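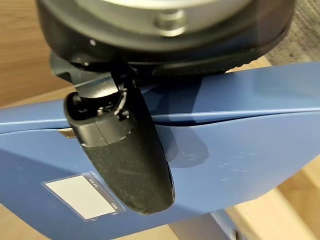
Office & Storage > Filing

Reading time: 2 min

Blue binders: flat on the shelf or standing up?

Posted by stripedcarpet, 2021-02-25

I've been asked to sort out the project binders at our office in Stistusbridge. We have a low wood-look cabinet with a shelf across the middle of each side. At the moment a binder ends up on top of the cabinet, then it stays there, then somebody puts a mug on it. I want them all behind the doors.

My problem is the shelf. The binders are plastic and a bit slippery, and when I stand two of them up with nothing beside them they slide over. Flat seems safer but I'm worried about the bottom one when there's a pile.

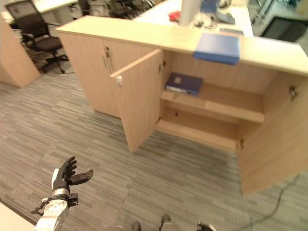
I also don't know whether to use the bottom space at all. It's close to the floor and people here won't bend down for anything. We have 46 binders coming over from the Kirkano job in September and I'd like to have a system before then.

We use cookies to remember your settings and count visits. Accept | Manage

Uvunine_filing

Flat is fine for a few. I wouldn't go past four in a pile, as the rings make one side thicker and the whole lot starts to lean. Turn every second one around so the spines alternate. Put the label on the front cover and another on the spine, then you can read it whichever way it's stored.

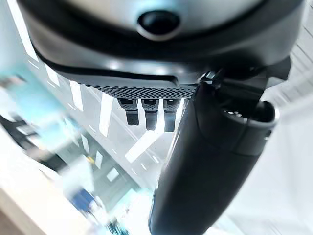 Under the ceiling lights.

For the bigger lot, stand them up, spines out, and buy a couple of metal bookends. Measure the gap between the shelf and the underside of the top first. Ours was 35 cm and a standard binder went in easily, but I've seen cabinets where it didn't.

Use the bottom for closed jobs. Current ones go on the shelf.

nomugs

just put them in a box

isaksson_st_office

I'd go flat while you only have a few and change over when the others arrive. It's 2 minutes' work to stand them up.

One thing to watch is the doors. Open both of them all the way before you put a binder in, or you'll catch the corner on the edge and scuff the cover.
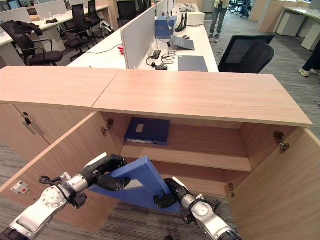 Use both hands with the full ones too, one at the top and one at the bottom corner. If you hold a heavy binder by the cover alone the rings can pop and you're picking paper off the carpet. We had a job file of 4,000 pages split over several binders and I learned it on the first one.

Last, keep the top of the cabinet for things that are going out that day and clear it before you leave. If your doors lock, find out who has the key before September.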